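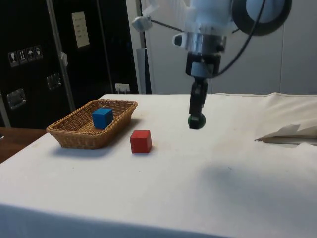 Sokeda, Volume 2

9/2/18

I finished the second volume of Sokeda last night and liked it more than the first. The first one spent most of its 267 pages explaining how the school's ranking duels work, and I nearly gave up on it. This one starts with the duels already going and trusts you to keep up.

Grecu is still the main character, but he has moved out of the dorm and is living over a noodle shop with his cousin Jornance. She is new in this book and she gets most of the good scenes. She's 14, she beats him at the game in their first match, and then she won't tell him who taught her. The answer comes near the end. I guessed it early, and I don't think that hurt anything.

The weak part is the trip to Tidetti. It takes up four chapters, and two of those are people talking on a ferry. Graham Fothergill lent me his copy and had warned me to skim there. I didn't, and I should have.

The translation is by Carol Gosling, who also did the first one. It reads fine. She has dropped most of the footnotes, and the jokes are easier to follow for it. A couple of the side characters have their names spelled differently from last time, so if you are confused about the twins, they are the same twins.

There are eight black and white illustrations plus a color foldout at the front. The foldout gives away who wins the last duel, so leave it until you're done.

Volume 3 is out in November. I've put in a request at the library and will write it up when it comes.

Get new posts by email. Enter your address to subscribe. You can unsubscribe at any time.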